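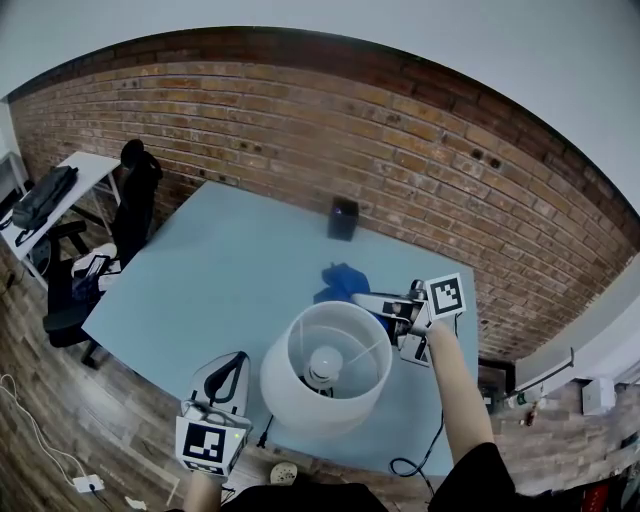
3.2 Le textile, objet sans place fixe

Figure 3. Un tissu bleu posé en boule sur la table, près de la lampe blanche (en haut de page) ; une étoffe tricotée bleu roi sur le dossier d'une chaise de bureau grise (ci-dessous).

De tous les objets du corpus Luvard, les textiles nous ont le plus passionnés ! Une lampe a son endroit ; une étoffe se pose partout — table, dossier, étagère — et change chaque fois de forme. Khasawneh et Awwad proposent de parler de « rangement souple » : le pli y compte autant que le lieu. 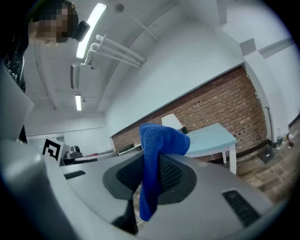
3.3 Codage des surfaces d'accueil

Nous distinguons 3 surfaces : plane, verticale et suspendue. Le dossier de chaise relève de la deuxième.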